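Tistholm T2 Two-Finger Gripper (matched pair)
Bench Notes and Ordering

Sold by Modovance. Notes by Carla Geagea.

In stock
Finish: matte black fingers, black body
Supplied as: pair, left and right
Cable: one per gripper, black
Fits: Bosia desk arms, Awad arms with the adapter plate

I've had the T2 on my own desk since November and I like it a lot, so take this page as coming from somebody who is already sold. Zaid Jaber in our shop asked me to write up what I think of it next to the Bosia stock gripper and the Awad parallel jaw, which are the other two people ask us for. I do most of my testing in the same place I write code, so none of this is lab work. If you want force curves, Mariann Pintér has a datasheet and will send it to you if you write to her through the contact form.

What it's like to use

The fingers are long and they taper. Fully closed they come together at the tips first, and there's a bit of a gap left behind the tips, which bothered me for the first week or so (I kept thinking I'd set the zero wrong). It's how they're meant to close. You get a fine pinch at the front for things like the rim of a lid or the edge of a card, and when you open them up a little you've got more face to press with. The Bosia stock fingers are short and flat all the way down, great on blocks and cups, and pretty hopeless on anything thin that's lying flush with something else.

The Awad is the strongest of the three by a good margin. It's also the heaviest, and on a small arm you feel it in every move that reaches out past the middle of the desk. I ran it for two afternoons and went back to the T2 for anything made of cardboard, mostly because the Awad dents it. Zaid disagrees with me here and says I should just turn the current down. Fine, but then why buy the Awad?

Finger surface: there's a light texture on the T2 fingers, no rubber. I expected to hate that. On printed cardboard the bare texture has been OK for me, on glossy plastic bags I'd put pads on. Pads are sold separately and the adhesive ones peel after a while, so get the screw-on kind if you're going to order any.

Box and lid work

Most of the questions I get are about boxes. Ruba Nasrallah runs a bench with two arms like mine and she got me hooked on shoeboxes as a test piece, and now I think everybody comparing grippers should try one. A loose lid is a mean little problem! The lip is thin, the lid flexes when you lift one side, and it sticks on the opposite corner just when you think you've got it. Boxes with a cutout are easier because you can hook a fingertip in there, and the T2's narrow tips are the right shape for that. With the Bosia fingers I mostly ended up shoving the box across the desk.

Some settings that work for me:

Closing current at 35 percent for cardboard. Higher and you start creasing the edge.
Approach from above with the fingers nearly shut, then open once you're close.
One arm holds, the other lifts. I tried lifting with both for a while and the lid would rack.
Slow down at the top of the lift. The lid swings, and a swinging lid will find your monitor.
Leave slack in the cables. I've snagged one on a plant and I don't recommend it.

If you're recording from a camera on the wrist, check your exposure with the fingers down near the desk. On a pale desktop mine washes out, and Abdul-Rahman Wumbei gets the same thing on his. He fixed the exposure by hand and never went back to auto. I still use auto and complain about it.

What I don't love

The body is boxy and it blocks the wrist camera along the bottom of the picture. You can shift the camera bracket up one hole and that helps, though then you lose some of what's right under the tips. The screws on the bracket plates are tiny and I have dropped, I'd guess, every single one of them behind my desk. And the printed setup guide is bad. Skip it and use the one on the download page, file 2096, where Mariann redid the wiring drawings.

Backlash was fine out of the box on my left unit. The right one needed the horn reseated, a seven-minute job with the right driver and a good deal longer with the one I used first.

Who should get which

Go with the Bosia stock gripper if it came with your arm and you're moving blocks. Go with the Awad if you need to hang on to something heavy and your arm can carry it. For lids, flaps, cards, thin edges, all that fiddly stuff, I'd get the T2, and I'd get the pair.

From the bench:
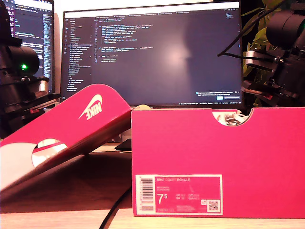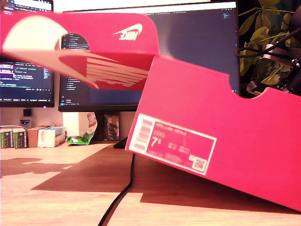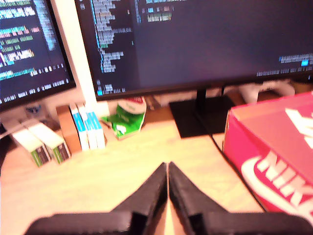
Last photo: T2 fingers nearly closed, just above the desk, shoebox to the right.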